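The Great Unsubscribing
13/06/2018

I had 3,000 unread emails when I sat down with my coffee, and I had decided that today was the day I became a person with an empty inbox. Marloes Brouwer, who sits across from me at work, has an empty inbox. She also irons her pillowcases, so I should have known this was a lifestyle and I was only signing up for the one part.

I began with Dolaris, who sold me a pair of bath mats in March and have written to me 17 times since. They miss me. They have been thinking about my floors. 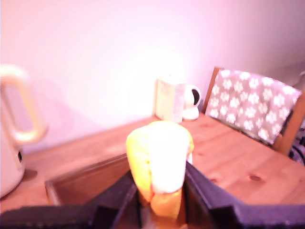
Unsubscribing from Dolaris takes you to a page that asks why you're leaving. "I no longer own a bathroom" was not on the list, so I picked "Other" and was given a box with a limit of 2,000 characters. I used most of them. The page then asked for my password, which I have never had.

Irnard let me go in one click -- a bit hurtful, after all those birthday coupons. Trujillo offered me "fewer emails" in place of no emails, and I panicked and said yes.

By lunch I was free of 14 mailing lists and had received 14 messages confirming it. Four of them asked me to rate the experience. I gave Irnard five stars and now they'd like to know if I'll write a review.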